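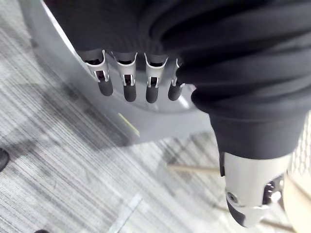
Metal fingers, rubber tips, black sleeve.

Charito Enriquez has 18 minutes before the dinner crowd and she spends the first two looking for a pen. We're at a back table in Mercado, the lunch counter she runs on Stallbridge, and she wants to talk about aprons before she talks about soup.

"Everybody asks about the soup," she says. "The soup is fine. Ask me what the linens cost."

So I ask. When she opened in April she rented everything. Aprons, side towels, the good napkins. A truck came, took the dirty ones, left clean ones. Simple. Then the bill went to 800 a month and she started doing the math on the back of order pads.

"I'm paying that for somebody else's towels. With holes in them."

She cancelled. Bought her own, second hand, from Alfredo Dela Peña, who was closing his place across the river. Got a box of napkins too – dark green, not her color, she took them anyway.

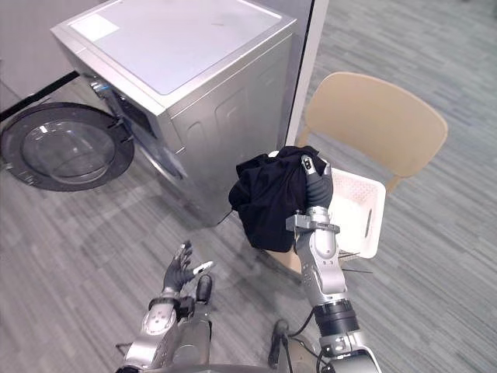

Napkins are the hard part, she says. Grease comes out of an apron or it doesn't and who cares. A napkin goes near somebody's mouth. She soaks them overnight in a tub with plain dish soap, then a hot wash, no softener ever. Softener makes them slide around and they wont soak up a thing.

"My mother ironed ours. I fold them warm and put a cutting board on top. Same thing, almost."

Almost?

"She'd say no."

Her cook, Mylene Agbayani, leans in to ask about the rice. Six orders up. Charito waves, goes, comes back with two coffees and no pen.

We do get to soup. It's a sour one, tamarind, and the recipe changes with whatever greens are cheap. She started with over 2,000 in startup money left and burned most of it on a walk-in that quit. Soup was what she could afford to make teh first winter. Now people drive in for it.
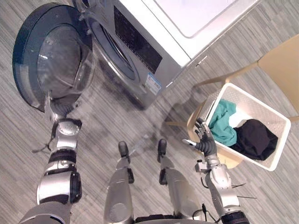

Would she open a second place? Long pause. There's a space in Vallier, she's seen it, nice windows, terrible parking.

"Rogelio wants me to. Rogelio doesn't wash napkins."

Rogelio Ambrosio is her cousin and does the books. He's for it, she's on the fence, the landlord calls every week. She says she'll decide when the lease here is up and not before – then the door goes, four people, then three more, and she's tying on an apron.

Filed under: Food & Drink, Small Business
14 shares | 3 comments
Contact us | © Brurneo | Back to top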